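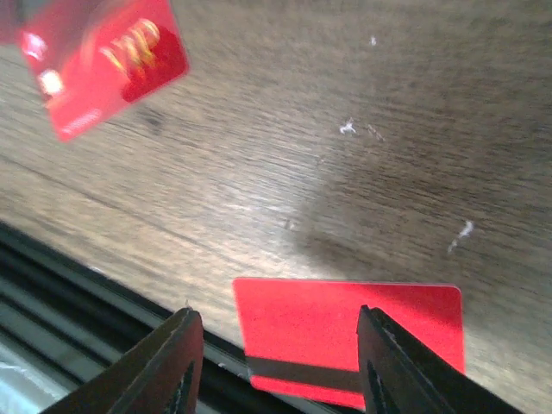 Two red cards on a wooden table, one with the golden arches and one turned to its magnetic stripe.

Get the cards out of the drawer

I love gift cards. I know how that sounds. My friend Atieno Athumani thinks they are what you buy when you have given up on a person, and she has told me so at more than one birthday dinner, once while handing me a very nice scarf. But I have been on the receiving end of a lot of plastic over the years and I want to speak up for it, and most of all for the afternoon in July when I tip all of mine out on the table and sort them.

The tipping out is the best part! They slide everywhere. They land face up and face down, and for a minute you have no idea what you own. A card lying on its back gives very little away, just a stripe and a block of color, and you get to guess before you flip it. Coffee? Shoes? That bookstore in Broveck that closed and reopened as a different bookstore? (They did honor the old cards, by the way. I walked out with an atlas and a lot of goodwill.)

My method is simple and I will defend it to anyone. Every card gets looked at on both sides. Then I check the balance, on the phone if I have to, and write the amount on a bit of masking tape stuck to the front. Cards with money on them go back in my wallet, in front of the bank card, where I have to see them every time I pay for something. Empty ones go in a separate pile, and we will get to those.

The wallet matters more than people think. For years I kept my cards in an envelope in the kitchen drawer, under the takeout menus, and an envelope is where gift cards go to be forgotten. I found 6 of them in there one summer and I had been buying my own lunch that whole time. Food cards are the worst for this. You save a sandwich card for a special day, and no day is ever special enough for a sandwich card. Use it when you're hungry! Use it at 4 in the afternoon in a parking lot with the windows down. The person who gave it to you would be thrilled. 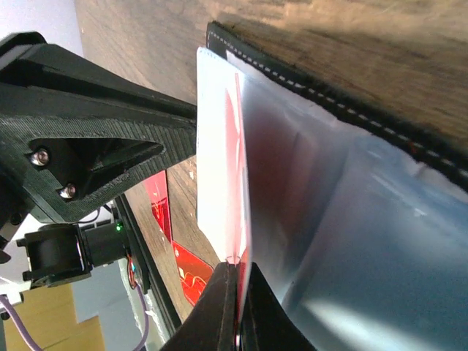
A white card with a bold red graphic, held on end.

Which brings me to the look of the things. A good card deserves a second look, and I say that as someone who has kept plenty with nothing left on them. I like a big diagonal of red on a white ground, I like a glossy finish that catches the lamp, I like rounded corners after they have spent a winter in a coat pocket. Somebody sat down and designed each one, knowing it would mostly be seen for two seconds at a register.

Oduor Gachanja, who lives upstairs from me, has about 3,000 of them in binders, all spent, sorted by color and then by store. I went up for a cup of tea and stayed until it was dark. He has a whole page from Istora, a home goods chain I had completely forgotten, and the minute I saw it I remembered the smell of the candle aisle. Atieno came with me the second time and I noticed she turned the pages very slowly - I am not going to claim a conversion, but she did ask if he had any from Skonero.

I do agree with her on one thing. A gift card with no note is a bit cold. Write something on the sleeve, even just what you hope they'll order. I still have a sleeve that says "get the large fries, I mean it," and I did get the large fries, and I thought of my aunt the whole time I was eating them.

So go and find yours. Check the drawer, the glove box and the pocket of the bag you stopped carrying. Tip them out, turn them over, and then spend one this week on something you'd enjoy.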